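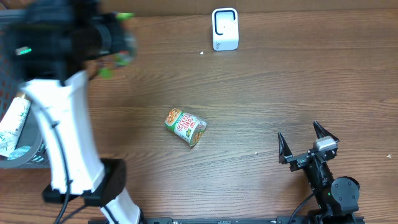 Pin-yu Wei wrote: The draw for our club singles still shows two players in round two who lost in round one. I refreshed, logged out, and tried a second browser. Same thing. The scores are right on the match cards and wrong on the bracket.

Status: Open
Product: Herus draw manager, club edition
Event: Grelard Open, tennis, men's and women's singles
Opened: 6 May 2020

Support reply 1
Thanks for the report. Please send the match numbers for the two players, and tell us if the scores were typed in by the desk or sent from a court tablet.

Pin-yu Wei
Matches 14 and 22. Both came from a tablet. Match 14 ended 6-4, 3-6, 10-7 with a match tiebreak in place of the third set. Match 22 was the same format and ended 10-8 in the tiebreak. Every match that finished in straight sets moved the right player forward.

Support reply 2
We can see both. The match format on your event is set to "best of three, full sets". With that setting a third set of 10-7 is read as an invalid score. The card keeps what was typed, but the bracket falls back to the order of the draw and puts the top line through.

Please try this:
1. Open Event settings, then Match format.
2. Change Deciding set to "Match tiebreak to 10".
3. Save, then choose Recalculate draw.

Do not delete the two results first. Deleting them also clears the court times.

Pin-yu Wei
Done. Women's singles is fixed. Men's singles gives error 258 when I press Recalculate and nothing changes. The format did save, I checked it twice.

Support reply 3
Error 258 means a later match is locked. In your case it is match 31, which has a start time and an umpire on it already. Unlock it from the order of play page and run Recalculate again. You will have to lock it again afterward - the system won't do that for you.

Pin-yu Wei
That worked. Both brackets are correct now. One more thing while the ticket is open: the ranking points look off. The Habte league table gives 800 to the winner and 600 to the runner-up, and our page shows 600 for both.

Support reply 4
The points table on your event was copied from the February event at Hikden, where the winner's line had been changed by hand. We have loaded the standard table. Points will update overnight, and any page already printed should be printed again.

Pin-yu Wei
Points are correct this morning. Please close.

Status: Closed
Cause: wrong deciding set format, locked match, copied points table
Follow-up: request 79 filed, to show a warning on the match card when a score does not fit the format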